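Rultau Bakery Kitchen – Frequently Asked Questions

When are you open?
Our Onerley location is open from 6:30 a.m. to 3 p.m. every day except major holidays. The counter at Liu Street opens at 7 a.m. and closes when the bread is gone, usually by early afternoon.

Do you take reservations?
Only for groups of eight or more, and only at Onerley. Smaller parties are seated as they arrive. Weekend mornings can mean a wait – give your name at the register and we will text you when a table opens.

Can I order ahead?
Yes. Pickup orders can be placed online or by phone until 8 p.m. the night before. Whole cakes need two days. We don't accept orders by email or through social media messages.

How does the Fevura card work?
Fevura is our rewards card. You earn one point for each dollar spent on food and drinks, and 175 points gets you any breakfast plate. Points do not apply to gift cards or catering. They expire after a year without a purchase.
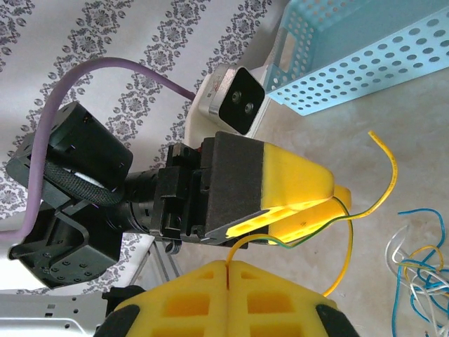 Cards bought before July still work, but the old paper punch cards do not. Bring a paper card to either register and we will move your punches over to a new account.

Do you have gluten-free items?
We have two egg plates and a rice pudding made without wheat. All of our food is prepared in a kitchen that uses flour, so we can't recommend it for anyone with celiac disease.

Are there nuts in the granola?
Yes, almonds and pecans. The plain oatmeal has none.

Do you cater?
We deliver breakfast trays within the Onerley city limits. Trays serve ten people, and the minimum order is two trays. Cancellations made less than 24 hours ahead are charged at half price – this includes orders canceled for weather.

Where can I park?
There is a lot behind the Onerley building, entered from the side street. Liu Street has metered parking only.

Are dogs allowed?
On the patio, on a leash. Service animals are welcome inside.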